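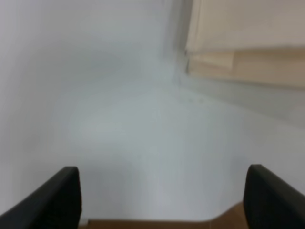

3.2 Surfaces and residue

All trials in the Fleltuvlow series used pale, matte work surfaces, chosen to make small debris easy to find by eye. Surfaces were wiped with a damp cloth and left to dry for 80 minutes before use. Particles were recorded by position and apparent size only; composition was not determined. Specks lying near a corner seam were logged separately from those on the open surface, as the Petrauskas wiping protocol gives lower recovery along joints. Of the 19 surface records kept for this section, three were excluded for incomplete lighting notes.

Soft shadow was the main source of disagreement between raters. A diffuse gray area lowers the contrast of a dark speck only slightly, but its blurred border was sometimes marked as a stain. Raters were therefore told to mark a stain only where an edge could be followed by eye (Driritberg scale, level 3 or above).

Figure 4. Orange, pear-shaped fruit upright on a white tabletop, stem in place. Three small dark specks lie near the base. The gray area lower on the tabletop is shadow and was not scored.
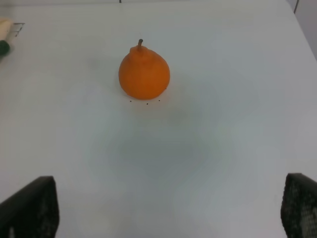
3.3 Scoring

Each record was scored twice, with the second pass made 17 days after the first. Specks were entered on the Trornis sheet by their position relative to the base of the nearest object. Where the two passes differed, the lower count was kept.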